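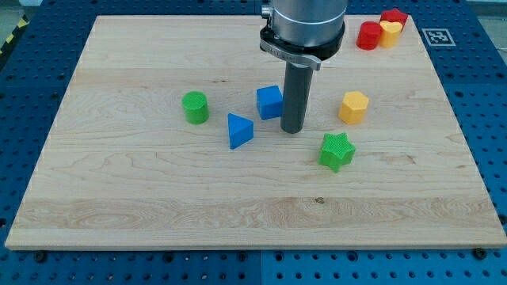
Can pie dough be frozen with the butter already in it?

It can stay in the freezer for a couple of months if it is wrapped tight, and it should thaw overnight in the refrigerator before it is rolled.

I wrote that at the top of the page because I looked it up again this morning and I am tired of looking it up. Now it is in the diary and I can find it.

October 2019. Apples are in. I drove out to Nalladis for them after breakfast and came back with more than I meant to buy. The stand had mostly firm green ones with a bit of red on the shoulder, and a bin of soft yellow ones marked down for sauce. I took a bag of the green and a smaller bag of the yellow. The woman there did not know the name of the green ones. She said people bake with them and come back, so I took her word for it. They are sour raw. I ate one in the car.

Stopped at Wallin for butter and flour on the way home. They were out of the flour I usually get, so I bought Inska, in the paper bag. It feels a little finer between the fingers. I have never used it for crust and I was nervous about changing anything with the church supper coming up, but the shelf was bare and I was not going to drive across town for flour.

Pie one went in before lunch. I used the dough from the freezer, the last of what I made in August. It rolled out all right once it had sat on the counter a while. It cracked at the edges and I patched it with water. The bottom came out pale, same as it always does. The top was good. I had the oven where the recipe says, and the rack in the middle where the recipe says, and the bottom was still pale and a little gummy in the center. The filling was fine, maybe short on salt.

Called Milagros Moya about it. She has made pies for money and I have not, so I listen to her. She asked what I was baking in and I said glass, and she asked where the rack was and I said middle, and she told me to move it down as low as it goes and put a sheet pan in the oven while it heats so the pie sits on hot metal. Put a glass dish straight from the refrigerator onto a hot pan and it can break, she said, so let it sit out first or use a metal tin. I have a metal tin. It was my mother's and it has a dent, and I had stopped using it because of the dent.

She also said I put too much water in my dough, and that I always have. I said I follow the recipe. She said the recipe was written by somebody in a dry kitchen. I don't know if that is true, but I wrote it down.

So pie two, with the Inska flour and new dough. I cut the butter in by hand and stopped while there were still flat pieces in it. I used 7 tablespoons of ice water the last time and this time I quit at 4. It did not look like enough. It looked like crumbs. I pressed it together anyway, wrapped it, and left it in the refrigerator while I did the floor and returned my sister's call. When I came back it had pulled together by itself and felt like dough.

Rolled it out without much trouble. Less flour on the counter than I usually need. Metal tin, bottom rack, hot sheet pan. For the filling I cooked the apples first this time, just until they gave up some juice, then drained them and boiled the juice down with brown sugar and poured it back over. Cinnamon, a pinch of salt, lemon. No nutmeg. I know everyone likes nutmeg. I let the apples cool all the way, and that took longer than I wanted it to. I ended up spreading them on a tray and putting the tray out on the back step with a towel over it.

The smell was very good by the time the crust started to color. Some juice ran over on the left side and burned onto the sheet pan, and I opened the window. I took it out when the juice in the slits looked thick and bubbled slowly. Then I made myself leave it alone until after supper.

The bottom was brown. I lifted a slice and turned it over to check. Brown nearly all the way across and it held when I picked it up. The edge was a bit hard, and I think that was from the hot pan, or from handling it too much when I crimped. The filling did not run. I could have used more apples, they cook down so much when you do them ahead, and there was a gap under the top crust you could have put a finger in.

Called Milagros back and told her. She said good, and that next time I should heap the apples up higher than seems right. Then she told me about her Oton mixer, which has started making a grinding noise on low, and we talked about that for longer than we had talked about the pie. She may get it repaired. The shop wants to look at it before they will name a price, and she doesn't like leaving it there with the holidays coming.

For the supper I am bringing two. I will make the dough this week and freeze it, see top of page, and do the filling the night before. That gives it all night to cool and I won't have to stand over it. I need another metal tin. I could ask Milagros but she will want to give me one to keep, and she has done enough. Wallin had some by the baking soda, I think. I'll look when I go back for more butter.

Made sauce from the yellow apples after the dishes. Didn't add any sugar and it didn't need it. It came out a little thin, so I left the lid off and let it go on low while I wrote this. It has just about stopped spitting. I'll put it in jars in the morning when it is cold, two for me and whatever is left for my sister, who says she can't taste a difference between mine and the store kind but always takes it.

Things to buy: butter, lemons, tin, brown sugar, wax paper. Also light bulbs for the hall.

The burned spot on the sheet pan is soaking. My feet hurt. Had a second slice standing up at the counter before bed, with a little milk.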